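Workshop Tips: Good House Rules for a Bench You Share With a Robot Arm
From the Zimora workshop pages. Last updated May 9, 2022

If you have spent any time in our corner of the building, you know we love a written rule, and we love it even more when it fits on a single sheet. These are the habits we ask of everyone who works near the arms, the belt, or both. Most are plain good housekeeping with a robot added, so please don't be put off if you're new!

Keep the stop button where a hand can find it

Every control box and every teach pendant has its red stop button, and the first thing to do when you come in is find the one nearest to you. Turn the box so the button faces the side people stand on, and leave the space in front of it bare. Clip leads and hand tools have a way of creeping toward the controller over a long afternoon, so send them back to their drawer before you power anything up.
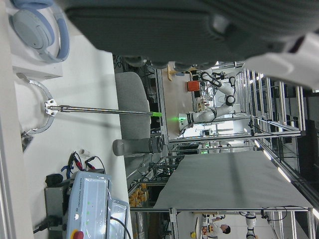

Give the belt its own clear strip

We treat the conveyor as a no-parking zone. The only thing that belongs on it is the piece you are running, and for practice runs a light plastic cup is hard to beat (it weighs next to nothing, and if it takes a tumble you just pick it up again). Trays go on the near side, where the arm can reach them without crossing the rail. Drinks are another matter. A coffee mug behind the belt, near a power strip, is against our rules, and we do mean yours, and mine too.

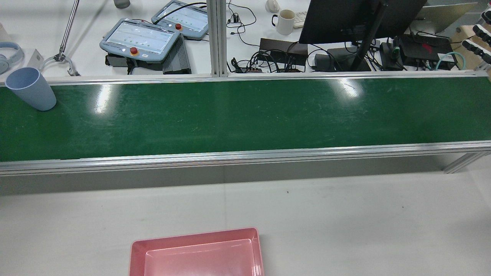

Set pendants down face up

A pendant should rest with its screen showing and its stop button free, on something that won't slide. If two of them share a bench, put a strip of tape on each one and a matching strip on its arm - reaching for the wrong one in a hurry is the mistake we worry about most. Wipe the screens with a barely damp cloth, never a dripping one.

Look after the cables while you're back there. Coil what you aren't using, and keep the coils on the bench side of the rail. 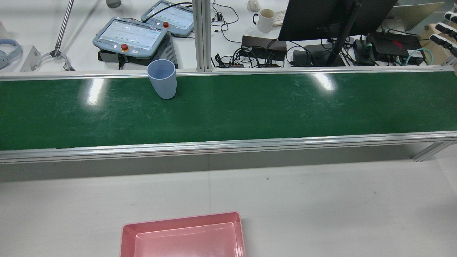 We also ask that power strips lie flat with the sockets easy to see, and that nobody plugs one strip into another. Our bench inspection sheet from Vendis has a line for this, number 7, and it is the line that gets marked more than any other. A quick look under the monitor before you go home will usually save you a note in the morning.

Mind the long reach

Anything on a rod or bracket that hangs past the edge of the table is at hip height for one person and elbow height for another. Walk the aisle once before you start and see what you would bump into. Push chairs in. If somebody is bent over the next station, tell them out loud that you're about to run, and wait until they answer you.

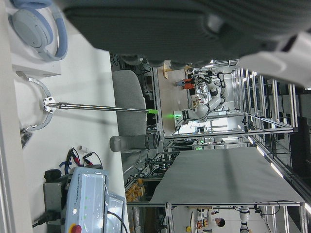
Rod reaching out past the table edge, with the office chair just beyond.

Write it down

The log book lives by the door. Put in the program name, the speed, and anything that felt odd, even if it seems too small to bother with. We have over 264 entries so far, and the little grumbles have been the most useful reading of all. The next full review of these rules is in November, so if one of them drives you up the wall, leave us a slip in the Sistasbridge box and we'll gladly talk it over.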